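Brernero Listening Service
Progress report to the Tunov Fund
February 20, 2024

1. Purpose of the grant
The grant supports emotional wellbeing sessions for young people aged 11 to 18 in the Brernero area, together with an evening telephone line for those waiting to be seen elsewhere. This report covers the period from the start of November.

2. Activity
The service received 435 referrals in the period, of which 422 were accepted. The remaining 13 young people were passed to other services with the agreement of their families. Most referrals came from schools, with low mood and worry about examinations the reasons most often given. Bereavement was recorded more frequently than in the previous period, and we have asked our supervisor, Guangming Du, to arrange further training for the counselling team.

The telephone line has run every weekday evening except over the Christmas closure. Calls were longest in the first week of the new term.

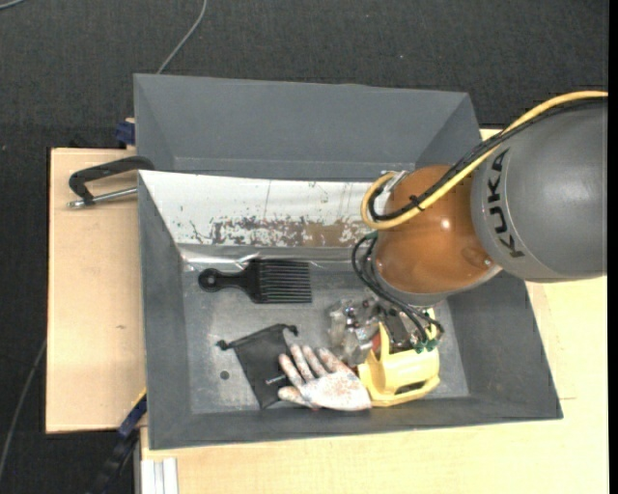

Group sessions were offered at the Clukonness site for the first time. Attendance was uneven at first -- the starting time clashed with the last school bus -- and improved once sessions were moved to the later slot. Of the young people who completed a closing questionnaire, 74 per cent reported that they felt better able to talk to an adult at home or at school.

3. Staffing
Two counselling posts remain vacant. Interviews for the post based at Tu will be held next month. Sessional staff are covering the work in the meantime, and this has increased spending under that heading. The overspend is met from the unspent salary budget.

4. Next period
We intend to continue the Clukonness groups, begin a parents' evening at Tu and review the wording of the referral form. A revised budget is attached for the Fund's approval.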